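**Ticket 780 - Skendside shop, stock handheld drops off wifi**
Opened September 2, 2024
Status: pending, waiting on Duvgate

Handheld on the cable counter keeps losing the stock app mid-count. Screen says "Gekulero sync failed", then back to login. Other handhelds fine. Same thing in April but it cleared after an update so ticket was closed.

Tried so far:

- restarted handheld, no change
- forgot network, rejoined, held for 3 minutes then dropped
- swapped battery, no change

Last item scanned before the drop was red wire, then black. Both lines missing from the count when it came back.

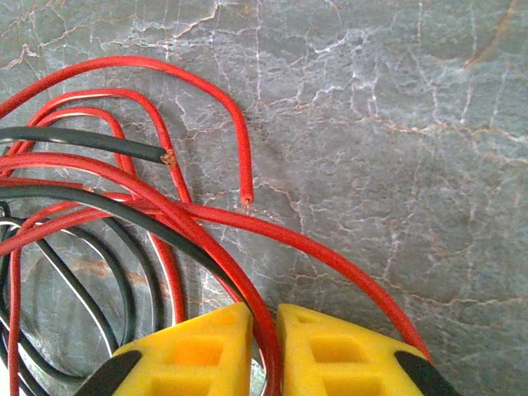

Log shows timeout set to 70 seconds. Should be 300, thats what the setup sheet says. Changed it, saved, reopened the settings and it was 70 again. So somthing is pushing the old profile back down.

Asked Szewczyk support if the profile can be locked at our end. They want the serial and a copy of the log, both sent. Counts going on paper until sorted, please don't key them in twice.

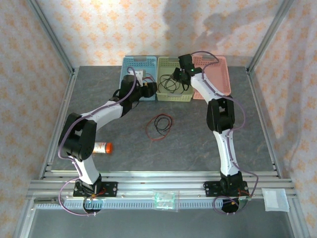 Can the shop use the spare handheld meanwhile?

Only for price checks. It's on the old app version and will overwrite the bin locations if anyone runs a count on it.

Update: Duvgate came back, profile is stuck in their April group. Moving ours out tonight. Need the handheld on charge and logged out, app closed. Leave the basket labels as they are, codes haven't changed. 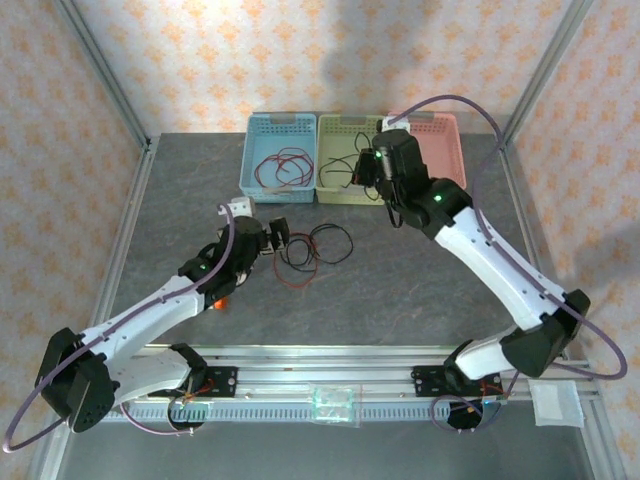
*Blue, yellow-green and pink baskets, back wall.*

Will retest first thing, full count on one bin then the rest. If timeout stays at 300 I'll close this.

Szymon Kwiatkowski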